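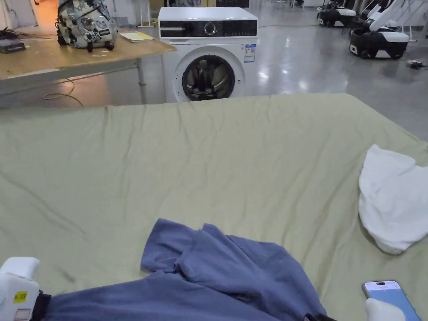
Sorting on the green sheet, washing machine behind.

HOUSEHOLD NOTES: Folding on a sheet

Readers in Grorkuvport asked for a folding method that needs no ironing board. Ningsih Osman of the Livum laundry desk recommends a plain bedsheet spread over any low, padded surface. Wrinkles in the sheet do not matter at the sorting stage. Smooth them out before folding.

Separate colored cotton from whites first. Lay each T-shirt face down, sleeves flat, and shake out bunched fabric before making the first fold. Fold both sides to the center, then fold the length in 3.
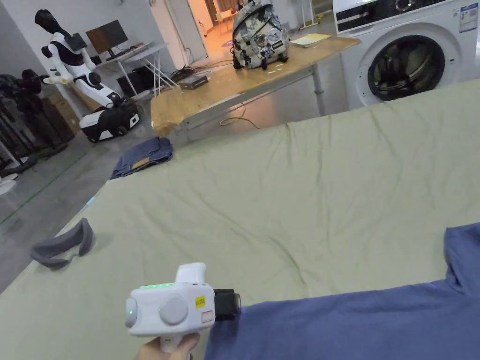

Jeans are folded last. Match the legs at the inseam, fold twice, and stack them away from the shirts, as heavy denim marks light cotton under load. Keep stacks to 5 items.

The sheet goes into the final wash. Briggs covers load sizes in the December issue.

532 views | 2 comments | Share

Recent items
Load sizes for small drums
Storing towels in a Zellimico rack
Removing lint from dark cotton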